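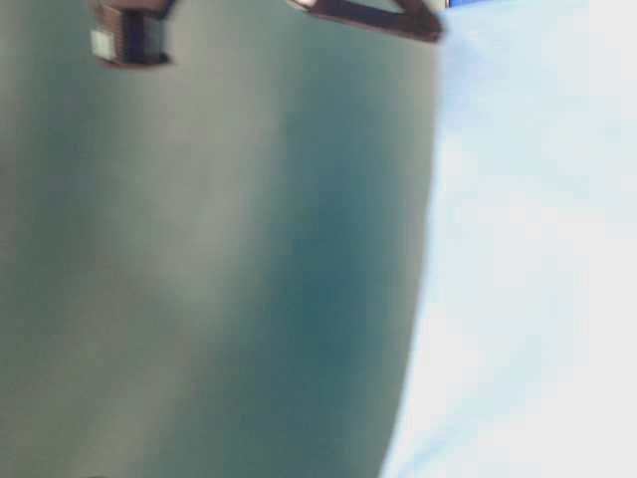

Lembridge Circuit: Two-Day Motorcycle Test Closes with Liapis Team on Top

3 min read
Last updated: 6 Nov 2023

The Lembridge Motorcycle Club has published the results of its autumn test, the last official track activity before the winter closure. Sixteen riders from the regional championship took part over two days, and together they completed 3507 laps of the short circuit.

The fastest time was set by Erlinda Evangelista of the Liapis team on the second afternoon. Evangelista, who finished third in the championship in September, spent most of the first day on race-distance runs with a full tank and did not use new tires until the final hour. Her best lap came on her second attempt, shortly before the session was stopped for light rain. The track was reopened before the close of the session, but no rider improved.

The Plutaston team placed both of its riders in the top five. The team concentrated on a revised front fork and on the position of the footrests, which had drawn complaints from its riders during the summer rounds. A decision on whether to race the new fork will be made after a private test early next year.

The Adora team had a shorter program. An oil leak on the first morning kept one of its motorcycles in the garage until after lunch, and the team chose to share the remaining machine between its two riders. Its second day ran to schedule.

Tire allocation and noise limits

Teams are reminded that the tire allocation for next season has been reduced. Each rider will be permitted four rear tires and three front tires per round, marked by the technical officials before first practice. Requests for replacement of a damaged tire must be made in writing to the chief technical official.

The static noise limit of 100 decibels remains in force at Lembridge for all club and championship events. Two motorcycles exceeded the limit during the test and were allowed to return to the track after changes to their exhausts. From the opening round, a motorcycle that fails the noise check during qualifying will lose its best lap time from that session.

Resurfacing work

The circuit will close for the winter at the end of the month. During the closure, nearly 400 meters of track will be resurfaced between the final corner and the start line, and the drainage on the inside of Turn 2 will be replaced. The pit lane exit will be repainted to match the new line.

Riders who hold a season pass may use the paddock gym and the briefing room during the closure. Entry forms for the opening round will be sent to registered teams with the next newsletter. Garage requests should be returned with the entry form.

You are receiving this newsletter because you subscribed to club updates. Unsubscribe or change your preferences at any time.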